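November, notes from the sim bench

Morning

Started at 7.40 with the bedroom world still loaded from last night. Seed 123 again. The task is the one Tsehay wrote up last month: both arms come up to the chest of drawers, hold there with the grippers open, then the left one closes on the small green box on top. The first half should be easy. Keltard has been refusing to plan it, returning "no path" after 2000 iterations, and I wanted to know if the fault was in the planner or in what we feed it.

Stepped through with the viewer on the head camera. Left arm up at the side, floor clear between it and the furniture, walls plain. The goal pose is in reach; I checked it with inverse kinematics alone and had several good answers. So the search is being blocked by something in the collision world and the goal itself is fine.

Printed the list of contact pairs at the start state. One pair was already in collision before the arm moved at all: left forearm against torso shell. From the head camera the torso shell hides the base of things anyway, so looking harder was no use and I went to the meshes. 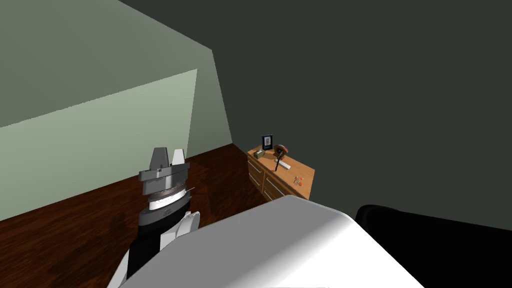 The torso hull

The shell goes into the collision world as a single convex hull. The real shape has a hollow on each side for the upper arm, and the hull fills both in. With the left arm raised the forearm link sits inside that filled volume by a few millimetres. Keltard treats the start state as invalid, tries to sample its way out, and gives up.

Two ways to fix it. Either add the pair to the ignore list, or split the hull. Mihret Woldemariam put the pair on the ignore list in her branch in the summer and it did work, but it also let the planner swing the elbow straight through the chest on a later task, and I don't want that back. I split the hull into four pieces by hand. Loading is slower, by less than I feared.

Start state now valid. Plan found at iteration 39. Ran it a few more times with other planner seeds and the worst case was 600, still well under the limit.

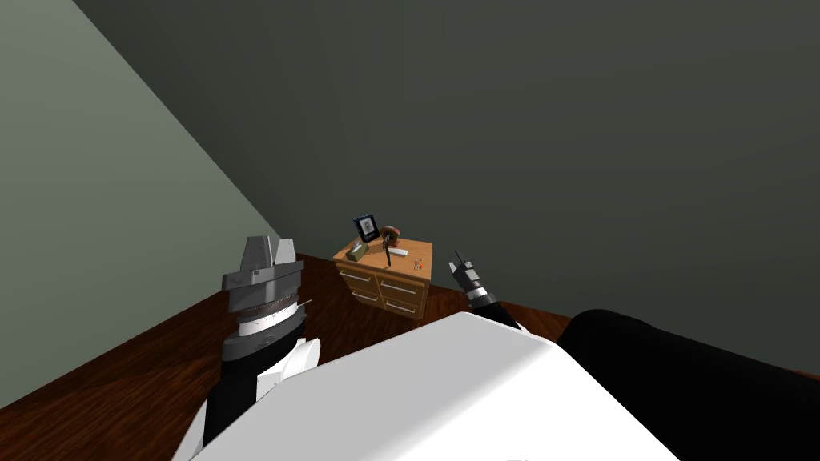 Perception, after lunch

Clodico gives the planner its boxes for the loose objects. The furniture comes from the scene file, so I trust that. The objects on top I don't. The view from the head is steep and tilted, and the items stand close together: picture frame at the back, green box in front of it, the thin dark thing in the middle, the white bar, and a few tiny bright bits near the front corner.

The tiny bits are the trouble. Clodico merges them into one cluster in some runs and drops them in others. When they are merged, the box it draws is tall, for no reason I can find in the depth, and the right gripper's goal pose fails the clearance check. When they are dropped, everything passes and the plan looks better than it should. I would prefer a wrong box to a missing one. Set the minimum cluster size down by half and logged the heights.

Tried the wrist view as a second source. It has almost no texture to work with when the gripper is pointing at bare wall, just flat green planes and the two fingers.
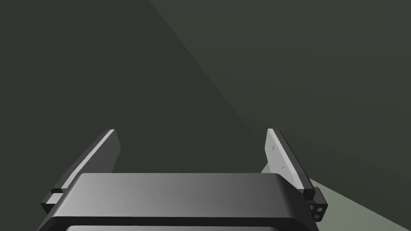 The plane fit still returned a normal, with a residual so low that the confidence score went to its maximum. That score is fed straight into the fusion step, which means a view with no objects in it can outvote the head camera. Wrote a guard: if every point in the region falls on the fitted planes, the wrist source gives no opinion. It is twelve lines with the test. Tsehay Admasu will say it belongs in the fusion step itself, and she may be right, but the fusion step is frozen until the Kurnska release.

Evening

Put the split hull and the guard on the same branch and ran the approach from the top. The controller tracks the path well apart from a small overshoot at the left wrist in the last part, where the time scaling is too keen. Lowered the acceleration limit on that joint only. Hold pose reached, both grippers open, one either side of the drawers. 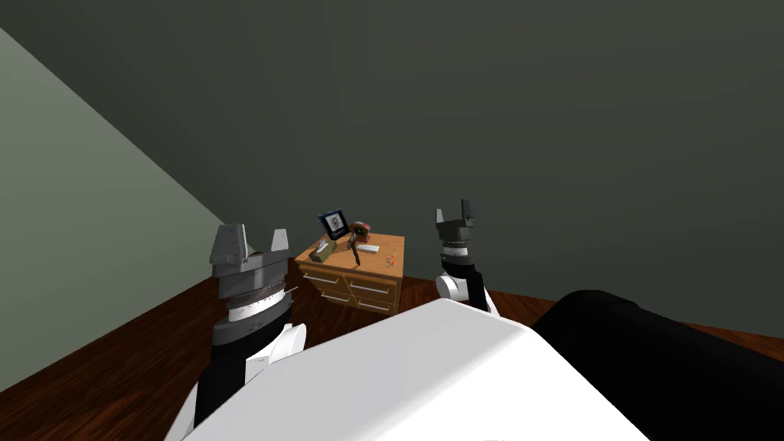

The closing move is a separate matter. The grasp pose for the green box is computed from the centre of the Clodico cluster, and the cluster leans towards the picture frame, so the left finger target ends up too far back. I tried snapping to the top plane and it helped in one direction only. Left it there at 18.20.

For tomorrow: rerun seed 123 with object poses from the scene file in place of Clodico, to see how much of the error is ours. Ask Mihret if her branch has anything else on the ignore list. Rename the four hull pieces, as "torso_a" to "torso_d" will mean nothing to me in a month. Push the wrist joint limit to the shared config, with a comment this time.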